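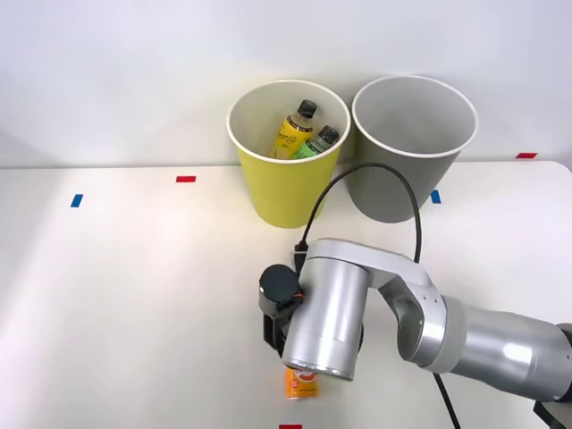
Sorting at Home: Which Advice Holds Up

I have read a lot of recycling tips over the years and tried most of them in a small kitchen with bad cabinets. Some work. A good many seem to be written by people selling bins.

Rinse everything until it shines
Doubtful. A splash of leftover dishwater and a shake is enough for a juice bottle. Peanut butter jars are another matter, and I scrape those with a spatula first. Running the hot tap for a jar you are throwing out makes no sense to me.

Caps on or caps off?
Depends on your hauler, whatever the internet says. Ours wants them on. My brother-in-law Rasmus lives two towns over and his wants them off. Call and ask, then write the answer inside the cabinet door.

Color-coded bins
Fine, but the color does very little by itself. Guests ignore it, and so do teenagers. A word on a strip of masking tape did more for us than a matched set ever would. Two small bins side by side are plenty if you empty them often.

Crush your bottles
Saves room, I'll give it that. Check first, though — some sorting plants ask for them whole. And don't crush anything you plan to return for a deposit, or the machine at the store will spit it back at you.

Baking soda in the bottom
I tried this all through August. The bin smelled the same as before, only now it had paste in it. Washing it with dish soap once a week and letting it dry upside down did the job.

Bin liners for recyclables
Skip them. Plenty of programs don't want bagged recycling anyway, and a bare plastic bin wipes clean in a minute.

Vinegar for sticky labels
Works on paper labels if you soak them overnight. On plastic wrap labels it does nothing at all. Slit those with scissors and peel, and only if you mean to reuse the bottle.

Updated October 30, 2021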